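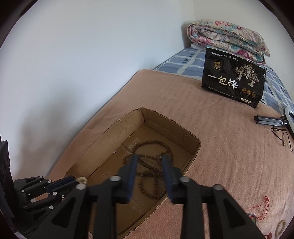
I have never believed in the "one box" method. A shop in Basosholm called Mindorley used to hand out a leaflet about it with every purchase, and the idea was that you take everything of one type, put it in a single box, live with it for a month and then decide. Live with it how? It's a box. I put it on the floor and stepped over it until November.

But I had necklaces hanging off the bedroom door handle, and every time the door closed they clacked, so I gave in and got a box.

First complaint: beads do not stay where you put them. You can lay a strand down in a nice loop and the next one goes across it, and then you can't tell which end belongs to what. The brown wooden ones are the worst for this. They're round, they're all much the same color, and once they overlap I'm pulling on one strand and a different one moves. The few amber-yellow beads help a little, as a place to start from.

Second complaint: the bed. Every article says to sort on the bed, on a soft blanket, so nothing rolls away. Fine. My pink blanket is soft and a bit fuzzy and things do stop when they land on it. It also means you have to finish before you can go to sleep, and I don't think the people writing these articles have ever started at 10 p.m.

Third, the organizers. I looked at the Brornmont hanging one, which has 15 hooks and costs $85. For $85 I could buy a lot of wooden beads. The reviews were all five stars and all said "game changer," so I closed the page. A friend swears by the drawer inserts from Bañuelos, but you need a shallow drawer, and I have 2 drawers and both of them are deep and full of sweaters.

So for now it's the cardboard box. The rim is ragged and there's a torn bit sticking up on one side, and it cost nothing. I tried running a piece of thread through each necklace and tying it off, which was supposed to keep them separate. That took most of an evening and I doubt it will survive me looking for one in a hurry.

The leaflet also says you should end up keeping only what you wore in the last 100 days. By that rule I'd own a watch and one pair of earrings. I'm keeping the beads.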